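Girbridge Community Help > Clothing & Laundry > Storage and care

Collar on my black blazer won't lie down after being stored

Juniper Marchetti
Member, 11 posts

Hi all! I found the most wonderful black blazer at the Figueiredo thrift shop in March, notched lapels, single-breasted, and I've been wearing it to everything. Then I folded it into a suitcase for a few weeks (I know, I know) and now the collar stands up at the back of the neck and the lapels have lost their roll. I don't own a steamer, only a regular iron, and I'm scared of making it shiny. It's mostly wool with a bit of polyester. What would you try first?

Ryan Wainwright
Member, 100 posts

Oh, you can fix this at home, and it's really satisfying! Hang the blazer up where you can get at it from the front, and button it so the fronts hang straight.
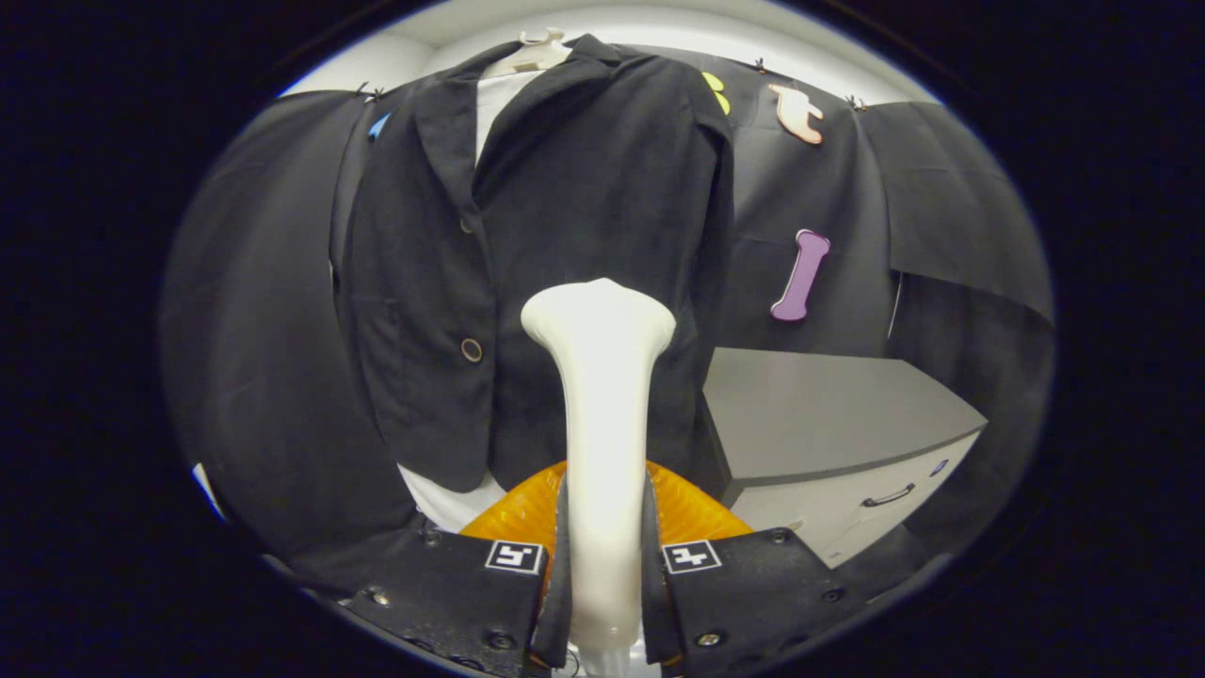
Lift the collar all the way up, smooth the underside with your fingers, then fold it back along its old crease. Lay a damp cotton dish towel over it and hold the iron just above the cloth so the steam goes through. Count to five, take the iron away, and press the collar down with your hand once it's cool enough to touch. Leave it alone until it's fully dry.

Go gently on the lapels. You want a soft roll down to the button, so don't press that fold flat. I did one of mine with a hard crease years ago and it looked like a paper airplane. Check the hanger too! Those skinny plastic ones are fine for an afternoon, but a wide one that fills out the shoulders is so much better for keeping. Mine was under 40 dollars for a whole set and I love them.

Mudassar Hashmi
Member

just hang it in the bathroom when you shower. worked on mine

Karlijn Groen
Member, 1,239 posts

The shower trick is great for light wrinkles, but a collar usually needs a bit more help. I'd go with Ryan's towel method, and test it on the inside hem first for the polyester. If the collar still pops up, look under it: the stitching may have come loose, and a tailor can tack it down quickly. Do post how it goes, I love a good thrifted blazer!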